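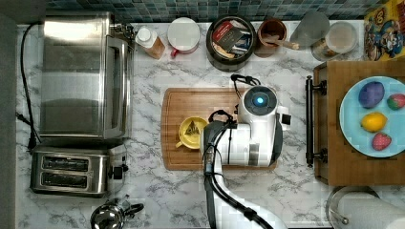

Two weeks with the Clodano arm kit, on the full service plan. Posting notes as I go through them, in no real order.

What you get: the arm, the gripper, a wrist camera, a clamp base, the control box, and a login for the task library. Mine came in two boxes. The second one showed up a day later, and it had the power supply in it.

Price is $3612 for the kit. The service plan is separate and billed monthly. You can run the arm without the plan, but you lose the task library and phone support, so for a home kitchen I'd count it as part of the price.

Setup took me an evening. The clamp is the slow part. It wants a flat edge with nothing under it, and my counter has a lip. Testemach sells a spacer that fits. I used that and it has held.

Calibration is 15 poses. You start it from the app and stay out of the way. If you bump the base you do the whole thing over. I bumped the base.

The tasks I tried most were mug tasks. Pick up a mug, move it to the board, turn the handle toward you. It does better when the mug is on the wood cutting board than when it is straight on the marble pattern. Support said the veining can confuse the edge finder and told me to keep using the board.

Tea bags: it can drop one in a mug. Taking one back out is listed as "preview" in the library and I would leave it alone for now.

I do not let it near the kettle. The manual says no hot liquids over a certain weight and I decided that meant none.

Fruit is good. Lemon is the easiest thing in my kitchen for it. Strawberries need the soft grip setting, which is two menus down and resets when you restart. Please fix that, Clodano.

Noise: a low whine when it holds still with something in the gripper. Fine during the day. I would not run it at 6 in the morning with people asleep.

Cables. Leave slack at the wrist. I had the camera cable too tight the first time and the picture dropped out on every full turn.

I called support twice. The first wait was 12 minutes. Both times I got Hannelore Rathjen, who knew the kit well and stayed on while I updated the control box. Email took over a day.

Compared with the Zolach I had on loan in November: the Zolach is faster and the app is nicer. The Clodano gripper is better on anything round. Zolach's plan has no phone number at all.

Someone asked about Diệp's mount for under-cabinet use. I haven't tried it. My cabinets are too low.

Keeping the kit, and the plan for one more billing cycle. If the soft grip setting still resets after the next update I'll drop to the basic tier and post again.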